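Chapter 7
Range Figures and What They Leave Out

A carmaker says its new electric hatchback will go 283 miles on a charge. Should you believe it? This chapter argues that you should not, at least until you have asked how the number was reached. A range test is run at set speeds, in mild weather, with the heater off. Few owners drive that way in January.
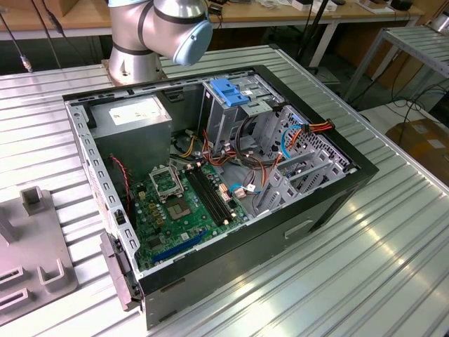
Take the Lovon Skorkness, the car we will follow through the next three sections. Its maker first promised 425 miles. The figure in the showroom brochure was lower, and the small print — which most buyers skip — tied it to the smallest wheels and a single driver with no luggage.

Before you read on, write down what you would want to know about a test before trusting its result. Keep the list. You will need it in Section 7.2, where we look at towing.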